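Desk and Supply Check, Room 11, with my comments
Fallow Study Rooms, May round

I do this one with a coffee in my hand, usually before 8 in the morning, and I write down whatever comes to me. If you only want the results, read the first line of each item and skip my chatter.

1. Tabletop surface
OK. Wiped down, no chips along the edge that I could feel. The sticky patch I wrote up last time is gone (thank you, whoever got at it with the scraper!).

2. Pens
OK with a comment. We want clear-barrel pens in this room so you can tell at a glance how the ink is doing, plus a rubber grip and a clip that hasn't been bent out too far. The blue ones with the black grip are my favorites and I will fight for them at ordering time. Check the tip for cracks, scribble on scrap, and put the cap back on if you found one with a cap. The blue one I looked at has a good straight barrel and a nice fine point, so it stays. 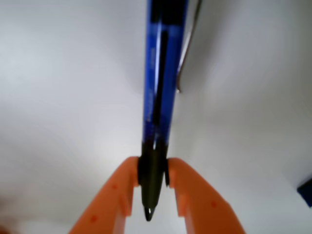

Gordon MacDonald wrote back on the shared copy that he'd like the scribble test done on every pen and not only the suspicious ones, having pulled 2 dead ones out of Room 32 the same afternoon it passed. Fair enough, Gordon – I've added it to the sheet and I'm doing it from now on, even though my scrap pad is going to look like a toddler got hold of it.

3. Pen holder
OK. Black mesh cup, and the rim is what you want to look at. Run a finger all the way along it, slowly, and feel for any wire end poking out. I had a cup in the Namthorpe building that snagged my good sweater, so I take this one personally. Also give it a little push and see if it rocks.

4. Glue sticks
Needs tidying. I want them standing up in the tray, caps on tight, and they were lying on the table again, the blue cap and the red cap making a neat little L and another one farther back. Not a hazard exactly, but they roll, and then they're on the floor and somebody steps on one. Twist each one down before you check the cap, or you'll squash the glue into the lid and have a mess to pick out.

5. Markers and anything with a point
Comment. Points go down in the cup, please. There was a gray and white marker in there and a black pen only partly in, with its metal tip out over the table, right where a sleeve or a hand goes by. Easy fix, just push it in the right way around.
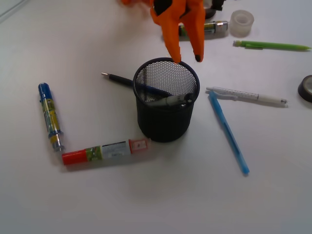

6. Storage bin
Not checked. The key is on the other ring and I didn't feel like walking back for it. Laurier Chan has the spare, so I'll catch this one on the next round.

7. Labels and stock sheet
OK. The bin tag still says 477 and the sheet agrees. The tape is peeling at one corner, so bring the wide roll.

Result: pass, with items 4 and 5 to put right and 6 still open.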